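Tickets Open Closed My queue Search Log out

Projects > Linbridge Student Robotics > Arm and gripper > Ticket

Gripper lets tins turn in its fingers when wrist tilts

Opened by: Kirsty Quinlan
Assigned to: Raimonds Laur
Priority: Normal
Status: Closed

Kirsty Quinlan
We are on the pick and place part of the student project. The arm has to take a tin off the table, lift it, tilt it and put it down on the other side. Lifting is fine. When the wrist starts to tilt, the tin turns between the fingers and ends up at the wrong angle. Out of nine tries this afternoon, seven turned. Two stayed put and I can't see what was different about them.

Software is the Dalteo build everyone in the group is using. I haven't changed any settings apart from the waypoint heights.

Raimonds Laur
Which tin? Full or empty? And what closing force are you sending?

Kirsty Quinlan
Empty. Force is whatever the default is, I didn't set one.

Raimonds Laur
The default in Dalteo is very low. It was set for the foam blocks we used in January. Look in the task file for grip_force. If the line isn't there, add it under the close command. The scale goes up to 1000. Try 800 with an empty tin and stop if the sides start to give.

Kirsty Quinlan
The line wasn't there. Added it at 800. Better, but still not right. It now holds for the first part of the tilt and then slips near the end. No dents.

Rimantas Grigaitė
I had the same thing with the Vanags task last term. In my case the force was fine and the pick point was wrong. The camera pose was giving me the middle of the label, and the middle of the label wasn't the middle of the tin. If you grip away from the balance point the thing wants to swing as soon as you leave level. Can you log the pick point for a few runs?

Kirsty Quinlan
Logged five runs. The pick point is roughly 7 mm off centre along the length of the tin, always towards the same end. So it is repeatable at least.

Raimonds Laur
That fits. A repeatable offset is usually calibration. When was the wrist camera last calibrated?

Kirsty Quinlan
No idea. Baiba did it, I think.

Baiba Lapiņa
I did, but that was before the gripper was taken off and put back on. I should have done it again and I didn't write it in the log. Sorry. The calibration file in the shared folder is the old one. Please don't use it for anything.

Raimonds Laur
OK. Steps for whoever does it next:

1. Home both arms before you start. Don't calibrate with one arm parked halfway.
2. Check that the finger links move freely with the power off.
3. Run the Plondix calibration script from the start. Do not resume a saved session, it keeps the old offsets.
4. Save the result under a new name with your initials.
5. Point the task file at the new name. This is the step people miss.
6. Hold an object at a tilt, save a wrist camera frame and attach it to the ticket.

Kirsty Quinlan
Did 1 to 5. The script failed once with "target not found". I closed the program, started again and it went through. Then I forgot step 5 and spent a while wondering why nothing was different. Task file now points to the new one.

Frame for step 6:

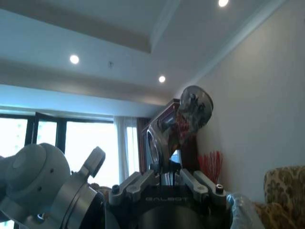
Grip force is still 800 in the task file and I have left the speed alone. The logged pick point is now less than 1 mm off. I repeated the nine tries and none of them turned. I also ran five with the tilt going the other way, same result.

Rimantas Grigaitė
Good. Did you try with something inside the tin?

Kirsty Quinlan
Not yet. The task only asks for empty ones. I can open a separate ticket if we want to do full tins.

Laimutė Vītola
Separate ticket please. Before this one is closed I would like two things. The old calibration file needs to be moved out of the shared folder, and the force setting needs to go in the group notes so the next pair don't start from the foam block default.

Baiba Lapiņa
Old file moved to the archive folder. I have also put an entry in the log for the gripper being refitted, dated as near as I can remember.

Kirsty Quinlan
Notes updated. I copied Raimonds's steps in as they are and added a line about the "target not found" error.

Raimonds Laur
Read through the notes, they are fine. Closing.

Status changed from Open to Closed, February 28, 2021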